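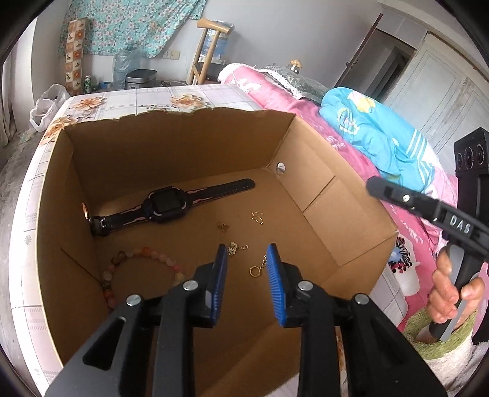 According to Chun-yin Tsai, the Skutholm mayoral contest was lost in the outer wards long before polling opened. Most accounts of the election agree, though they differ on the cause.

The **Skutholm mayoral election** was held in March to fill the seat left by Ezekiel Kasprzak, who stood down after two terms. Sorensen, a former harbour clerk, beat Beltar by 22 votes. Turnout was just over 4000.

## Campaign

Bus fares and the closure of the Flitholm ferry office took up most of the campaign. Beltar promised to reopen the office within a year - a pledge Sorensen called unaffordable. Kasprzak endorsed neither candidate.

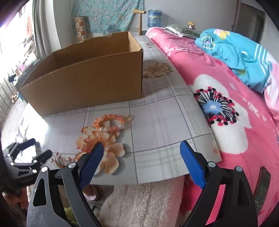 *Bracelet and charm beside an open cardboard box.*

## Result and recount

Postal ballots made up 598 of the votes cast. Beltar asked for a recount, which left the result unchanged. The town later raised the number of signatures needed to stand for mayor to 500.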